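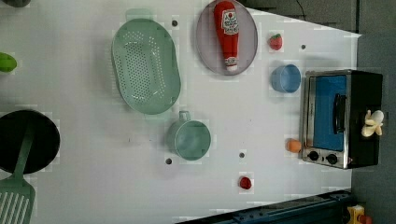 Slide 1: the play kitchen table, colander, toaster oven and all

Hello everyone, give people a minute to find a chair. Say thank you to the Tavcombe playgroup network for having me. Mention the tea is at the back.

Right. I want to talk about toy kitchens, and mostly about what goes in them, as I think we spend far too long choosing the wooden unit with the taps and then tip any old plastic into it. You don't even need the unit! A white table will do. I've run a whole morning off one table and a box of bits, and it was one of the best mornings we had.

Leave the slide up while they look. Ask: what would you pick up first? (Wait. Really wait, count to ten in your head.) Somebody usually says the toaster oven. Mine would be the peeled banana on top of it, every time.

Now, the oven. I love an oven with a blue door and two knobs on the front. Children who won't say a word at snack time will tell you very firmly that it's HOT and you mustn't touch. Put it near the edge of the table so that they can stand square on to it.

Then pans. One frying pan, one little green pot, one slotted spatula -- that's plenty for a table this size. When we first set up in June I put out every pan we owned and they got stacked into a tower and knocked down until home time. Lovely for the children, a bit loud for the rest of us.

The colander gets its own moment. It's my favourite thing in the box. Holes are interesting! Fingers go through, peas get stuck, rice goes everywhere (do this one outside). If your budget only stretches to one new thing this term, get a colander, and it needn't be a toy one.

Story here: the boy who wore it as a hat for a whole session and cooked perfectly well in it. Keep it short, I always go on.

Food. Our list has 83 pieces on it and I'd happily lose half. What I'd keep is food the children know from home. A ketchup bottle is gold. Everything gets ketchup in our kitchen, strawberries included, and there's one lying right by the plate on the slide, so you can guess what's coming. Keep a bowl free as well, for whoever arrives late and wants to make soup.

Small fruit: say the safety bit properly. Check sizes against the choke tester, and anything that fits inside goes up to the older group. Don't rush this. Pass the tester round.

Washing. Warm soapy water, rinse, tea towel, done. The Tekwood crates stack well but the lids are a pain. The Dradarex tubs have better lids and cost more -- we have 2 and I wish we had 4.

Activity, if there's time: each table gets a box and picks out six things for a kitchen. No right answer, just listen to the arguing. Last time it was nearly all about whether you can have a kitchen without a cup.

Handouts are by the door, please take one for whoever's minding your group this morning. Questions, then tea.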